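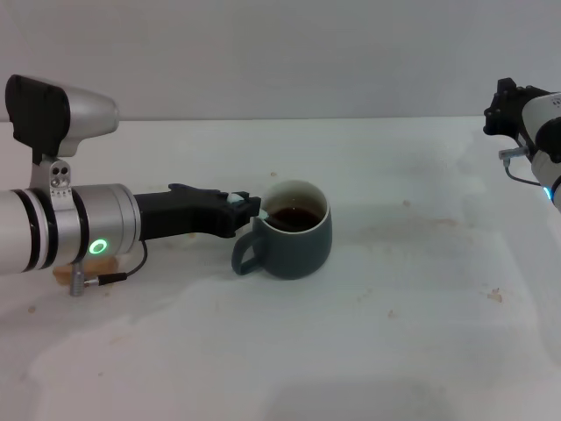
Paired-arm rehearsal

Paired-arm rehearsal, often shortened to PAR, is a method for teaching robots that have two arms to carry out everyday tabletop jobs such as stirring a drink, wiping up a spill or folding a cloth. A person guides the two arms through a job many times over, and a learning program then studies the recordings and tries to produce the same kind of motion by itself. So far the method has a good deal in common with other forms of imitation learning. What sets it apart is a second stage, the "rehearsal," in which the robot plays through short pieces of the job under a person's eye and is nudged back on course whenever it begins to drift, with each nudge saved and added to the pool of training material.

The method was worked out by Ginevra Parisi and Rizwan Pramanik in the course of the Quinlan project, a research effort on household manipulation, and was later extended by Marlene Fortin. It is best known for its results on jobs that involve liquids, and stirring has become something of a house specialty among the people who use it.

Background

Learning from demonstration is an old and well-loved idea in robotics, and it is easy to see why. Writing down in numbers how a hand ought to move through a cup of coffee is a miserable chore, while showing it takes a few seconds. The trouble, familiar to anyone who has tried it, is that a program trained only on good demonstrations has seen only good situations. If the arm wanders a finger's width to one side, it finds itself somewhere the teacher never went, and its next guess is likely to be worse than the last. Small errors pile up in this way until the gripper is pressing on the rim of the mug or waving in the air beside it.

Several earlier methods dealt with this by asking a person to label the robot's own mistakes after the fact, or by adding random shaking to the demonstrations so that the recordings would include some recoveries. Both help. Parisi and Pramanik felt, though, that labeling after the fact was tiring and rather unnatural for the teacher, and that random shaking did not resemble the mistakes a trained program tends to make. Their first notes on what became PAR describe a music teacher sitting beside a pupil at the piano, letting the pupil play a few bars and reaching over only when a wrong note is on its way. The name "rehearsal" comes from that comparison, and it stuck, even after Pramanik suggested something more technical for the published version.

How it works

A PAR session begins with ordinary demonstrations. The teacher moves a pair of hand controllers, the arms follow, and the system stores the joint positions together with the pictures from the cameras, including small ones mounted at the wrists. The wrist views matter a great deal in stirring work, where the most interesting part of the job happens inside a mug and may be hidden from a camera placed farther away.

Once a first program has been trained, the job is cut into short stretches called phrases. In stirring, a typical set of phrases would be reaching for the tool, lowering it into the drink, going around, and lifting it clear. The robot plays a phrase by itself while the teacher keeps hold of the controllers, which at this point are only listening. As soon as the teacher moves one of them past a small threshold, control of that arm passes gently over to the person, and it passes back when the controller is still again. The blending between the two takes place over a fraction of a second, so that the arm does not jerk (a jerk being especially unwelcome when there is hot tea involved).

The word "paired" refers to a feature that Fortin added somewhat later. In the original version, a correction to one arm stopped the other, and this taught the program an odd habit of freezing one side whenever the other was in difficulty. Fortin's version lets the uncorrected arm carry on, and records what it does as the robot's own behavior and not as the teacher's. The program therefore learns that one arm can be helped while the other goes about its business, or simply waits out of the way.

The software most often used for all of this is Ikus, a recording and playback package that began as a private tool of Pramanik's and grew, with many hands and a fair amount of grumbling, into something that other laboratories could install. A separate program named Grilon handles the blending of human and robot motion. The two are normally used together, although Grilon can be run alone by anyone who has a recording system they already like.

The stirring study

The result for which PAR is chiefly cited is a study of stirring with a small tool in an open mug. The training pool held 1,149 demonstrations and 1,494 rehearsal phrases, the latter being a good deal shorter. Mugs of various shapes and finishes were used, and the drinks were mostly dark, as coffee and tea hide the lower end of the tool and oblige the program to judge depth from the part that still shows above the surface. A run counted as a success if the tool went in, made at least 2 full turns and came out again without the mug being tipped.

A program trained on demonstrations alone tended to fail in one particular way: it brought the tool down against the rim and kept pushing, as though it believed itself to be safely inside. Programs trained with rehearsal learned to back off, lift slightly and try again a little nearer the middle. The authors gave several pages to this behavior, which they called "rim recovery," and it has since been looked for in other jobs, such as putting a brush back into a jar. They also reported that the teachers, of whom there were 26, found the corrections easier to give than full demonstrations, and that people new to the equipment gave corrections nearly as useful as those of old hands.

Spills were treated in a sensible, homely fashion. The tabletop was wiped between runs but was never made spotless, and faint stains and the odd crumb were allowed to stay. Parisi argued that a kitchen table looks much the same by four in the afternoon, and that a program which needed a perfect surface would be of little use to anybody's grandmother.

Limits and criticism

The most common complaint about PAR is that it needs a person present throughout the rehearsal stage - someone patient, with steady hands and a decent chair. Ettore Marino, who has written at length on the cost of robot training, has pointed out that an hour of rehearsal ties up a teacher just as firmly as an hour of demonstration, and that comparisons between methods ought to count teacher time and not just the number of recordings. Parisi accepted the point, and later write-ups from the Quinlan group list both.

A second difficulty is that the results depend on where the phrases are cut. Two teachers given the same job will often cut it differently, and a cut made in the middle of a delicate contact, with the tool just touching the wall of the mug, seems to do real harm. Raffaele Bortolotti proposed a way of finding the cuts automatically from changes in gripper speed. It works nicely for reaching and lifting, less so for stirring, in which the speed hardly changes from one turn to the next.

There is also the question of force. The basic method learns from positions and pictures and has no direct sense of how hard the gripper is pressing. A stiff spoon in a heavy mug forgives this, but a paper cup does not. Fuvlow, a later variant by Bortolotti and Fortin, adds an estimate of force taken from the motor currents, and its authors describe it as a partial answer.

See also

Imitation learning
Teleoperation
Bimanual manipulation
Shared control
Behavioral cloning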